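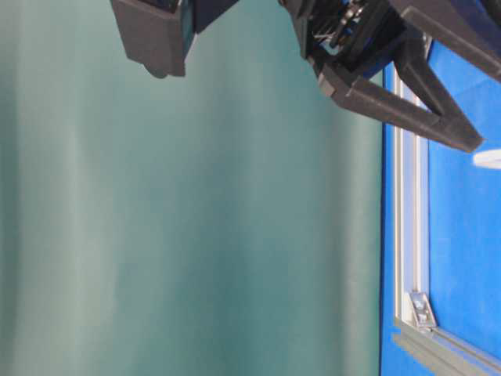 Search this blog Go

Two grippers, one bench, and a man who swore in August that he'd stop buying grippers. The Patico cost me 300 quid. The printed one cost a reel of black plastic and most of my patience.
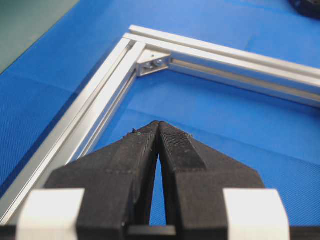
Posted by Clirkivcombe

Pointed fingers are lovely for getting into the corner of an extrusion frame, right up by the bracket. They are also very good at collecting fluff. The rougher grip pads help on bare aluminium - the smooth ones I tried first just skated along it.

The Patico closes more evenly and sulks whenever the controller restarts. I'm keeping the printed pair on for now, and the Patico can go back in its box until I've forgiven it.

Recent posts
Redham controller, 15 restarts later
Wrist camera or fixed camera?
The Singhal arm gets a new cable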